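Support > Clinical devices > Drastulon > Closed tickets

Overview Tickets Firmware Manuals Contact

Reading time: 2 minutes

Drastulon tonometer: intraocular pressure reads high on right eye only

Opened 17/01/2022 by Horațiu Avram, Varley clinic
Status: closed
Firmware: 3.0.1

Reported problem

Right eye readings on the non-contact tonometer come out 4 to 6 mmHg higher than left eye readings on most patients. Checked against the applanation tonometer in the next room, the left eye values agree within 1 mmHg and the right eye values do not. No error code on the display. The unit passed its self-test at power-on. Last calibration was in September.

Step 1. Cleaned the air nozzle and the front measuring window per the manual. Repeated on two staff members, three puffs per eye. Right eye still high.

Step 2. Exported the measurement log. 300 entries, of which 101 carry the low-confidence mark. Nearly all of the marked entries are right eye. The device averages marked entries unless the "exclude low confidence" setting is on. It was off. Turned it on. The offset dropped to 3 mmHg but did not go away.

Step 3. Ran the test eye supplied with the unit, with the head positioned left, then right. Left position normal. Right position reads high and the alignment ring on the screen sits below center.
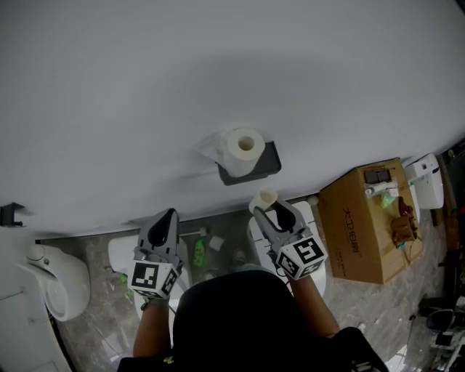 Roll in the gray holder, plastic wrapping still on the left side.

Step 4. Support asked for the chin rest height at both positions. Left 40 mm on the scale, right 40 mm, so the chin rest was ruled out. Support then asked for the travel rail to be checked. The lock screw on the right end of the rail was loose and the head tilted slightly when pushed to that side.

Step 5. Tightened the lock screw, ran Service > Alignment > Full, restarted. Test eye now reads the same in both positions. Alignment ring centered.

Cause

Loose rail lock screw, right end. The tilt put the air puff off the corneal apex. The averaging setting made the error larger.

Notes from support

Readings taken while the fault was present cannot be corrected afterward. Repeat the test for any patient whose right eye value affected a referral or a change in drops. Keep "exclude low confidence" on. The log holds 200 entries per export file, so a longer history arrives as more than one file; load them in order or the viewer drops the second.

Reply, H. Avram

Recall list made. Spare lock screw ordered through Carnegie. The Atano unit in room 2 has the same type of rail and its screw was tight. OK to close.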